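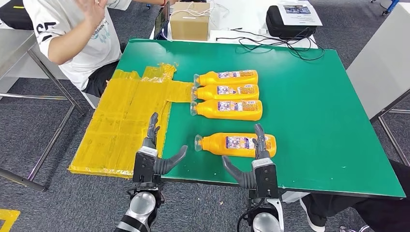
I sell a citrus floor soap in squeeze bottles and I'm getting leaks in the mail. In June I sent out 118 orders and five customers wrote back with wet boxes. The bottles have a nozzle top with a twist tip. Mine are orange plastic with clear nozzles, and so far I have packed them the way you see them on the green table, on their sides with the nozzles all pointing the same way. I fill to the shoulder and close the tip by hand. The carrier is Pillay Parcel, ground service only. One customer is up in the mountains and hers has leaked twice. Is it the nozzle, the heat, or the way I pack? I don't want to change bottles if I can help it, I still have 1,176 of them in the garage.
Asked by Mohsin Khokhar, Bavulness

3 answers

Answered by lilel_shop
Probably the nozzle. A twist tip is made for a shelf, not for a truck. It will open a little from shaking even if it was tight when you closed it. Take the nozzle off, put a foam or foil liner over the mouth of the bottle, then screw the nozzle back on. The customer peels off the liner before first use. You need to print that on the label or you will get emails saying nothing comes out. Ask me how I know.

Foil liners need a heat sealer. The foam ones with pressure adhesive just need the cap screwed down hard and left overnight, but they don't hold well against anything oily, so test yours first. Fill three bottles, seal them, lay them on newspaper for a week and squeeze them now and then.

The mountain customer is air pressure. The bottle was closed lower down, so the air inside pushes out when it gets up there, and if the bottle is lying flat there is soap in front of the air. Leave a bit more room at the top and squeeze the sides in slightly as you close it.

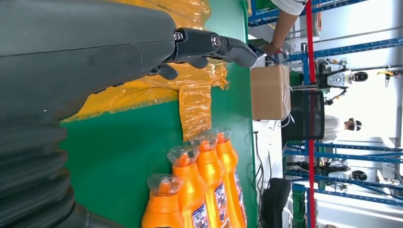 Cardboard box by the green table

Also stand them upright in the box if you can get a box tall enough. I use a divider so they can't tip. It costs more per order, but I was refunding whole orders before that. Lilel has shipped 2,718 bottles this way and the leaks I get now are mostly cracked caps.

Answered by gwen_k
put tape round the cap. works for me

Answered by oldpantry
Agree with the first answer on liners. Tape around the cap keeps it from turning but it won't stop soap coming through the tip, so don't count on it alone. I used Broter tape for a year and it left glue all over the neck, which people complained about more than the leaks.

Put each bottle in its own zip bag with the air pressed out. If one leaks, the others stay clean and the box doesn't go soft. Check your carrier's rules for liquids too - some want an inner bag and something absorbent, and they can turn down a damage claim if you skipped it.

Mohsin Khokhar commented, 13 December 2024
Thanks. Ordered foam liners and bags. The taller box will have to wait until I use up the flat ones. I'll send the next one to the mountain customer with more room at the top.

Home Questions Topics Unanswered Sign in Help

We use cookies to keep you signed in and to remember your settings. Accept Manage choices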